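Início | Artigos | Guias | Colabore | Entrar

Orçamento de célula robótica de bancada

Chamo de célula de bancada o conjunto de mesa, braços, garras e fiação que cabe numa sala comum — e escrevo este verbete porque já planejei a compra de uma e errei bastante na planilha! 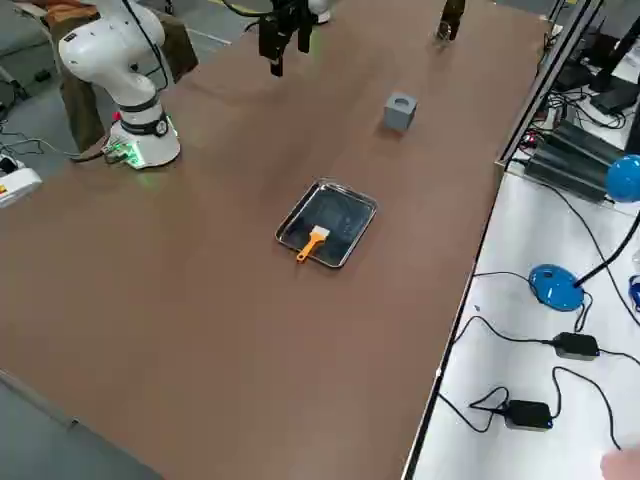
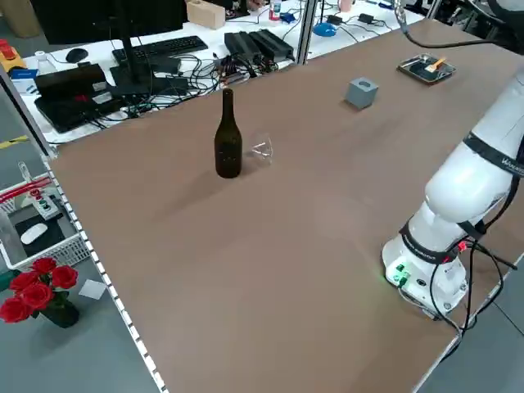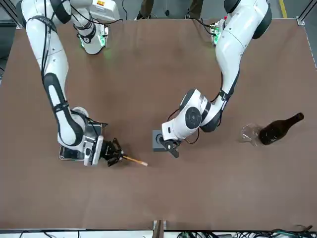
O orçamento costuma começar pelo preço do braço, e foi assim que eu comecei também (a Seema Sengar, que revisou minhas contas, riu um bocado). Pedi cotação à Stilar e à Nitel, e as duas mandaram o braço sem garra, sem suporte e sem cabo extra. Dois braços pedem duas garras, duas bases bem presas e uma mesa que aguente tudo isso. A fiação merece linha própria: olhe o emaranhado preto no chão junto à borda da mesa, na terceira foto, e pense em canaletas, abraçadeiras e tomadas antes de fechar o pedido. Eu reservei 2.000 reais só para isso e gastei tudo.

Prazo também é custo. A Nitel prometeu quatro semanas, a entrega levou 11, e em setembro eu ainda pagava o aluguel da sala parada. Já os objetos de teste saem quase de graça: um pincel, uma garrafa, um copo, e dá para trabalhar bastante. A Kanini Owino sugere guardar uma folga para dedos de garra sobressalentes — eu deixei quatro pares na lista.

Categorias: Robótica | Automação | Compras e planejamento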